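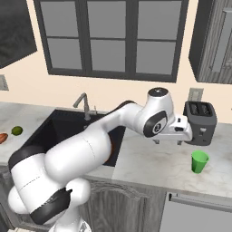

Render: Aladis / Koen Coppens

Colletari Kitchen Pack
Simulated kitchens for training and testing of arm policies

Colletari is a set of simulated kitchens for groups who work on manipulation with one robot arm. The pack is made by Aladis and it follows the evaluation method that Morfudd Lloyd developed in our Vuvstead office. It contains 31 kitchen layouts, and each layout can be loaded with different wall colors, cabinet fronts, counter materials and small objects. The render on this page has the marble counter, the black sink and gray wood-grain cabinets, with the toaster and the green cup at the right side of the counter.

What the method does

Many test sets change everything at the same time. When the policy fails, it is difficult to say which change was responsible. In Colletari each test episode belongs to a pair. The two episodes have the same arm start pose, the same target object and the same instruction, and only one factor is different between them. The factor can be the wall color, the position of a neighboring object, the faucet model or the direction of the light. The score is given per factor, so you can read from the report that your policy is sensitive to light but not to cabinet color.

The complete test contains 378 pairs. A short version with 40 pairs is included for daily use during training. We do not recommend to publish results from the short version, as the variance between seeds is too large.

Result with the reference policy

We trained one reference policy on the Bisgaard demonstrations, which are delivered together with the pack, and we repeated the training with 10 seeds. The largest loss of success came from moving a neighboring object close to the target. Wall color had almost no effect. This was a surprise for us, and we checked the color range again in December before we accepted the result. The tables for every seed are in the download, also for the two seeds that performed badly.

In the package

Kitchen layouts with collision shapes
Object library with appliances, cups, fruit and vegetables
Paired test list, complete and short
Bisgaard demonstrations
Reference policy weights and training settings
Report script

Please note

The window panes are plain gray in all layouts. Outdoor views are planned for a later version. Liquids are not simulated, and the faucets do not give water. Cabinet doors can be opened in most layouts, see the table in the manual.

License

Single laboratory license, no limit on number of users. Teaching use is free on request. Orders placed before 17th February receive the next update without extra cost. For questions about the test method please write to Morfudd Lloyd, for questions about rendering and file formats to Koen Coppens.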